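Reading time: 2 min
Print | E-mail

Speaker notes — "House rules for recorded chores"
Patricio Aguirre, Hosari, April session

Good afternoon, everyone, and thank you for coming back in after lunch (I know the cookies are still out there). Edit Bárány asked me to keep this practical, so I'm going to talk about the rules we use at Hosari when a person does an office chore so that a robot can learn it later on.

Start with the written task card. One chore, one card, in plain words. "Change the trash bag" sounds like plenty until you ask where it begins. Do you start with the old bag still in? Do you stop when the rim is covered, or when the bin is back under the desk? Pause here and let people argue a little, they always enjoy it.

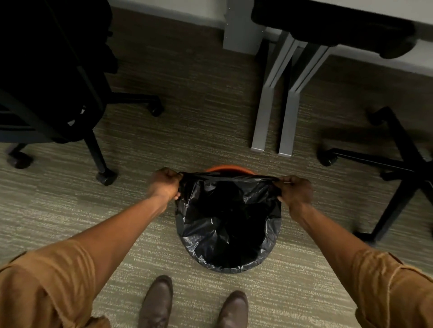

Second rule, and the one I care about most: work at your normal pace, and keep both hands where they can be seen. Trí Triệu used to tell new people to slow down, and we ended up with 382 recordings of folks moving as if they were underwater. We kept 300 of them in the end, but I wouldn't want to do that again — please learn from us.

Third, leave the room the way it usually is. Chairs stay where people left them. A robot that has only met tidy offices will have a hard time in yours. What we do clear away is anything private, so papers, badges and phone screens, and Asnakech Gebru's checklist for that is on the handout.

Mention consent here. Signed before the session, and anyone can withdraw a recording afterward without giving a reason.

If time is short, skip the Plekel story and go straight to questions. Eyerusalem has the microphone.

Print | E-mail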